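Clemivis Opens Its Block Library to Families in October

Used wooden blocks will have a second life on Rees Street this fall. Clemivis, the neighborhood toy workshop, is opening a lending library of building blocks, with 55 sets ready to go home with children and the grown-ups who end up on the floor beside them.

The sets came from attics, closed playrooms and one very generous preschool. Each was sorted by color and size, checked for splinters and matched with a basket, so cleanup at home can be as simple as dropping everything back in.

"We kept the scuffs, and we're so glad we did!" said Janaína Marinho, who runs the library. "A block that has been knocked off a hundred towers has a feel to it that a new one hasn't got yet."

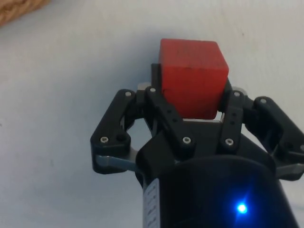 A red wooden block with a lightly worn surface and slightly rounded edges.

Families may borrow 2 sets at a time and keep them for 10 days. Smaller sets suit a kitchen table, and the biggest will happily take over a living room rug. Cards tucked into the baskets suggest games for mixed ages, among them a color hunt and a put-away race written by Josué Batista, a retired kindergarten teacher.

"The put-away race is the one my grandchildren ask for," Batista said. "They dump the basket out again just so they can fill it!"

Opening day is a Sunday, with doors open from 9 in the morning. Visitors can try sets before choosing one, and Hadi Karaki will be at the sanding bench all morning showing children how a rough corner gets smoothed. 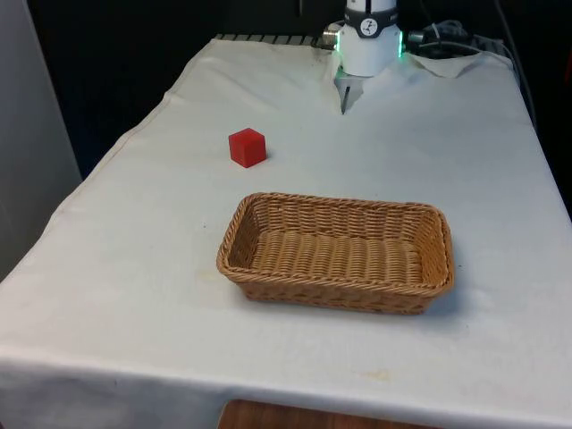 Can I donate blocks that aren't a full set?
Loose blocks are welcome, as long as they are plain or painted wood without magnets or batteries. Bring them to the front desk in a bag or box.

Borrowing is free for Rees Street residents. Questions about group loans for classrooms can be left at the desk for Fadi Abu Hammour.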